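Refurbishment Practice Board
Forum index > Desktop systems > Teardown and reassembly
Topic: Order of reassembly for donated desktops: memory before processor?
10 replies

m_ouazzani
Posted Oct 10, 2025
Good morning, colleagues. I am revising the bench procedure for our desktop stream and would appreciate the views of other centres before the draft is circulated. The present version, inherited from the old Tronmont manual, directs the technician to fit the processor first, close the load plate, and then fit the memory. Several of our staff have been fitting memory first, with the socket open. I would like to settle on a single order and record it. Please indicate whether your centre has a written rule and how strictly it is applied.
Meriem Ouazzani, Procedures

tomar_bench2
Our written rule is processor first, without exception. An open LGA socket should not be left exposed while other work goes on above it. The contacts are fine, and a dropped screw or the corner of a module is enough to bend them. If the processor is not yet available, the plastic cover goes on.

G.Csonka
I respectfully disagree with the previous member. In our centre the processors come out on arrival, are cleaned and graded, and go back in last. The memory is needed earlier in the sequence for matching. We have processed 1,015 towers in this manner and have no complaint with it. Covers are desirable, but very few donated machines arrive with one.
Géza Csonka

rasa_b
May I ask how the towers are positioned? Our policy requires the case to be laid flat on its side with the panel off, so that the memory is pressed straight down. We formerly permitted upright work and withdrew the permission.
Rasa Baranauskienė

m_ouazzani
Flat, side panel removed, drive kept beside the case. Please note the position of the load plate in the first two. 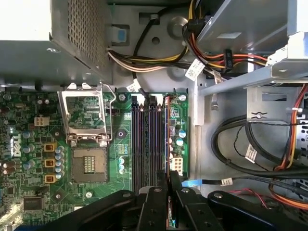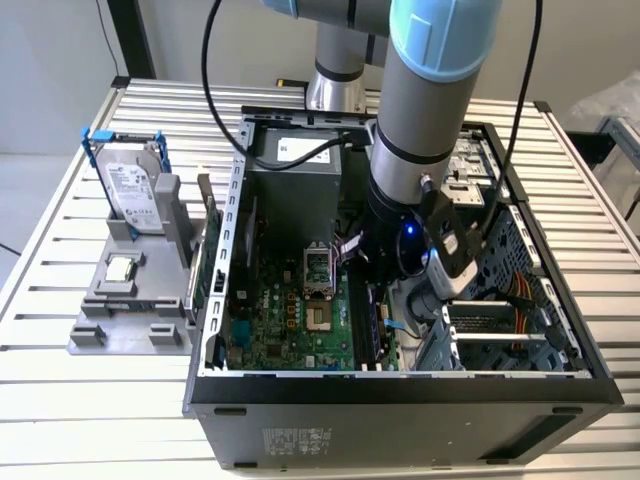
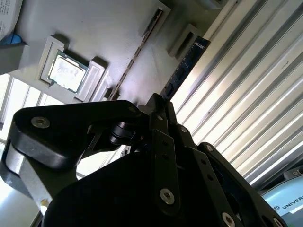 Bench views, desktop stream. First and second: Dell tower, socket open. Third: pale board with white raised features, processor in its socket.

tomar_bench2
Thank you for posting these. They rather support my position. In the first view there is no processor in the socket and the module is being held a short distance from it, in line with the slots. I would not sign off a work instruction that allows this with the contacts bare. Our cover stock is kept in a drawer at each station, and fitting one takes very little time.

G.Csonka
The module is at the slots and the socket is a separate area of the board. With a flat case and a clear approach I consider the risk acceptable. I would be more concerned about the supply wires. In the first view the bundle crosses the upper part of the chassis, and in my experience a loose bundle does more harm than an open socket. Our instruction is to tie the wires back before any part is fitted.

rasa_b
I agree with Mr. Csonka on the wires and with the Tomar member on the cover. The two measures are not in conflict and both could be written into the draft.

On a separate point, I notice in the second view that the Seagate drive is standing upright in a grey tray to the left of the tower, with the blue caddy on it. Does the procedure require drives to be stored this way? Ours are laid flat in a foam-lined box, label up, so that the serial number can be read during the inventory check.

m_ouazzani
The tray is our standard. The caddy stays with the drive so that the two are not separated. Until last year we kept caddies in a common bin and had 493 of them with no record of which model they belonged to. The expansion card is also kept in the tray, along its right edge. I have no objection to a flat box provided that the caddy is kept with the drive.

flekov_parts
Please be advised that members in need of socket covers may request them through the parts exchange. We hold 1,091 in assorted sizes. Kindly state the socket type in your request, as we cannot accept returns of opened bags.

E_Kouris
I have read the thread with interest and wish to add a comment on training. We teach new technicians on a practice board before they are given a donated machine, and on that board the processor is always seated first. If the bench procedure then says otherwise, people become confused and will follow whichever habit they learned first. I would ask that the order be the same in both places, whatever it may be. I do not hold a firm view on which is correct.
Evangelia Kouris, Training

G.Csonka
Ms. Kouris makes a fair point, but I would sooner see the training changed than the bench. A practice board has none of the cabling of a real case, and it should not determine how production work is done.

m_ouazzani
My thanks to all. I propose the following wording for section 3 of the draft:

"The case shall be placed flat with the side panel removed. Supply wires shall be secured clear of the board. Where no processor is fitted, a socket cover shall be in place before memory is handled. The processor may be fitted before or after the memory at the discretion of the centre."

Comments will be received until the end of October.

tomar_bench2
We can accept the first three sentences. We ask that our objection to the fourth be noted.

G.Csonka
Accepted in full, on the condition that covers can be supplied to us in quantity. I will write to Flekov regarding the sizes.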